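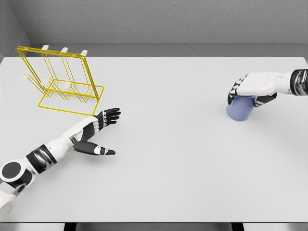
Open day at the Hirton lab, Jun 25, 2022

The part of the Gremetti project we saw first runs in simulation. A two-armed robot works at a white table with a yellow wire rack on one side. In the run on screen, its right hand had hold of a blue cup and the left was open near the rack.

Each run is saved as one example for the learning system. The group had 2,101 saved when we visited, up from 1,000 in February. Of those, 163 had been set aside for checking and are not used in training.

Questions were mostly about the hands. Fingers are slow to steer from a headset, our guide said, and new operators drop a lot of cups - the simulator just resets the table and they start over.

We had coffee in the Hallard building afterward. The next visit is open to members, and parking is behind the Gebru entrance.

Contact the visits desk | © 2022 Hirton | Back to top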